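The Second Life of the Pinball Machine

The first thing you hear at Rastitham is the knocker. It sits inside the backbox of an old pinball machine, a plunger that slams against the wood when a player wins a free game, and it's so loud that newcomers jump. Regulars grin. They have been waiting all night for somebody to earn one.

Rastitham is a repair shop by day and a playing room by night, squeezed into a former shoe store on a street that empties out by six. Bendik Söderlund opened it after years of fixing vending machines, and he still talks about pinball the way some people talk about a first car. He bought his first table broken, for less than the cost of the van he rented to haul it home. It took him a whole winter to get the left flipper working, and then the right one quit.

"I was so happy that it broke again," he told me. "I wasn't ready to be finished."

I went in expecting a nostalgia trip, and there's some of that, sure. But on a Monday night the room was packed, and most of the people leaning over the glass were too young to remember an arcade at the mall. They love it because the ball is real! It's a steel ball on a sloping board, and it goes where physics sends it. A lucky bounce at the top of the table can save a terrible shot, and a perfect shot can rattle out of a lane and straight down the drain. You can hear people bargaining with it all over the room.

The game that draws the crowd is Balell, a table from a small maker that closed long ago. It has a circus theme, a clown face that is frankly alarming, and a ramp so steep that you have to hit the ball dead center with the tip of the flipper. The house record stood for ages until Carmela Collado beat it on Monday, September 25, 2023, with a final ball that lasted so long her coffee went cold on the windowsill. She remembers the date because she wrote it on the wall in pencil, and it's still there.

Collado came in to play and stayed to learn. She now does most of the electrical work on the older machines, and watching her think through a fault is a pleasure. A dead bumper could be a switch, a fuse, a coil or a broken solder joint, and she starts with the cheap answers. She'll press a switch by hand and listen. She'll wiggle a connector and listen again. Only then does she reach for the meter, and she's often got a good guess by the time the probes touch metal.

So much of the charm of these games comes down to simple parts. Send current through a coil and it pulls a metal plunger; that's the kick behind a flipper, a bumper and that wonderful knocker. A few wires, a bit of spring, and a ball goes flying up the board fast enough to make you gasp. 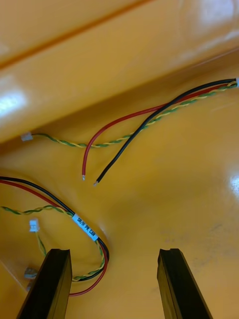
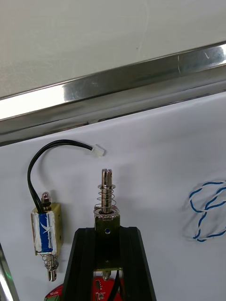
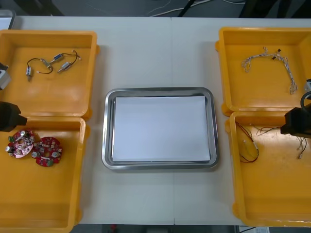

Learning to Listen

Söderlund says the hardest thing to teach is patience with sound. A healthy flipper has a crisp snap. A tired one has a duller thud, and once you've heard the difference you can't stop hearing it (I ruined a perfectly nice evening at a bar this way). He has beginners play one ball with their eyes on the table, then stand back while somebody else plays and just pay attention to the noise.

His favorite student project is a wreck called Requena, a bullfighting game that arrived with water damage and a family of mice in the cash box. The score reels are the old kind, numbered wheels that turn one step at a time with a lovely clatter. When I visited, they worked up to 399 and then stuck, every single time. Collado had a theory about a worn stepper. Söderlund had a different theory, and they'd been arguing about it cheerfully for two weeks.

Parts are the constant worry. Rubber rings and bulbs are easy enough to find, but plastics crack, and the art on them was printed in small batches that nobody thought to save. The shop keeps a trade list with other collectors, and boxes go back and forth by mail all year. One swap brought in a complete set of drop targets. Another brought a box labeled "misc. good," which turned out to be half right.

A Night on the Tables

If you've never played, go in the early evening, before the league crowd arrives. Pick an older table with two flippers and not much going on, and let the ball slow down before you swing. Most beginners flip both sides at once and flip too soon. Try holding one flipper up and letting the ball roll to a stop in the crook of it. The first time you manage that, cradling the ball and looking up to choose your shot, the whole game opens up.

Nudging is allowed, even encouraged. A little bump with the heel of your hand can change everything, though a heavy shove will trip the tilt and end your ball. Collado has a beautiful nudge, barely a twitch, and I spent much of the night trying to copy it and tilting over and over.

The league meets all year and finishes in November with a long, noisy final. Last year's came down to 3 players on a space game named Eteck, and the winner took home a trophy made out of a dented cabinet leg. Everybody I met wanted to tell me about a different ball from that night.

I played until closing. My best game on Balell was nothing to brag about, but somewhere in it I hit the steep ramp twice in a row, and the clown's eyes lit up. Söderlund was already pulling the plugs on the far row. He let me finish the ball.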